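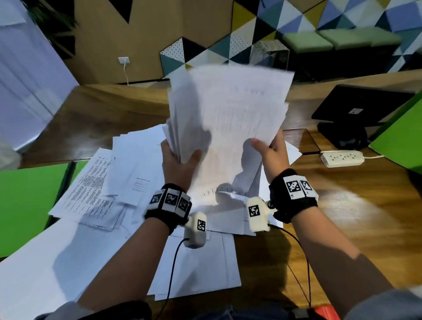

Paper Sorting at the Udosdale Reading Room: Frequently Asked Questions

618 shares | 2 comments

Updated Jul 29, 2024

We take in old paper. People drop it off in boxes, in grocery bags, and once in a pillowcase, and the sorting table turns it into stacks that can be filed, reused or recycled. The same questions come up every session, so the answers live on this page now. Please read it before you email us. We will know if you didn't.

What exactly gets sorted?

Mostly loose sheets. Printed pages, handwritten pages, pages with one sentence at the top and a great deal of optimism underneath, and blanks. Anything bound, stapled into a booklet or laminated goes to the other table, where they have tools and opinions.

Do I need experience?

No. You need hands and some tolerance for other people's page numbering.

How do I square up a stack that won't behave?

Take less of it. Almost every problem at the table comes from somebody picking up a thick wad and hoping. Split it, hold each part loosely on edge, let the sheets drop to the tabletop, then turn it a quarter and do it again. A firm grip feels responsible but keeps the crooked pages crooked. Loosen up, tap, turn, tap.

If the sheets are bent, fan them first to get air between them. Bend the stack toward you, pinch the far end, straighten it, let go. Repeat until it stops sulking.

What about ragged edges?

Ragged sheets never square up on the ragged side, so pick the best edge and line up on that one. Leave the bad edge alone. Trimming was tried in May by a person of great confidence, and we now own several inches of the left side of a parish newsletter.

Is there an order to put things in?

First pass is printed, handwritten, blank. Don't read on the first pass. You will want to. There is a recipe in the Jellcombe boxes that held up two people for most of an afternoon and it was for boiled ham.

Second pass is by heading, if there is one. Sheets with dense small type and no heading go face up in their own stack so whoever comes next can match them to their neighbors. Third pass is by page number, and this is where friendships are tested.

A sheet is printed on one side and blank on the other. Which is it?

Printed. This has been settled. Please stop moving them.

Can I spread out across the whole table?

Within reason. Overlap is fine while you're on the first pass, and a messy pile is a perfectly respectable way to begin. By the second pass we'd like to see some wood between stacks. Keep paper off the power strips, and keep their cords out from under your stacks — a cord under a pile will tip it the minute you look away.
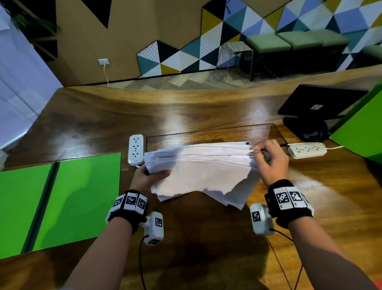 How many sheets should I pick up at once?

50 is plenty for squaring. For riffling through to find strays, go as thick as your hand can manage without cramping, but keep one hand underneath and only work the corner with the other. Dropping a full handful means starting over, and everybody will be very nice about it in a way you'll remember.

Do you remove creases?

We flatten. Lay the bent sheets between two flat boards, put something heavy on top and leave them until your next session. Don't iron them. Don't sit on them either, even if it's quicker.

Can I write on the sheets?

Pencil only, lower corner, small. A light mark to show where a run of pages begins is useful. Your thoughts on the author's spelling are less so. Pens should be capped before they come anywhere near a stack.

What happens to the blanks?

Clean ones get cut down for scratch pads, which leave the building by the bagful and are the most popular thing we make. Bent ones go to the Grinditgate after-school art table, where nobody minds. Badly torn ones are recycled.

Where does all this paper come from?

The largest lot is from the old Erraji print shop, which kept everything, including drafts of its own closing notice. The rest arrives from Jellcombe and nearby, usually after somebody has cleaned out an attic and can't bring themselves to use the bin.

Will you take mine?

Up to 1000 sheets per household, dry, and free of glitter. If it smells of basement, let it air out at your place first.

I found something interesting. Who do I tell?

Put it in the tray by the door with a slip saying which box it came from. The slip matters more than you'd think. There are currently two very good letters in that tray that could belong to anyone.

How long is a session?

Two hours, with a break in the middle. Drinks stay on the windowsill, lids or no lids.

Will I get paper cuts?

Yes.

2 comments

Is the boiled ham recipe available?

Seconding the ham question.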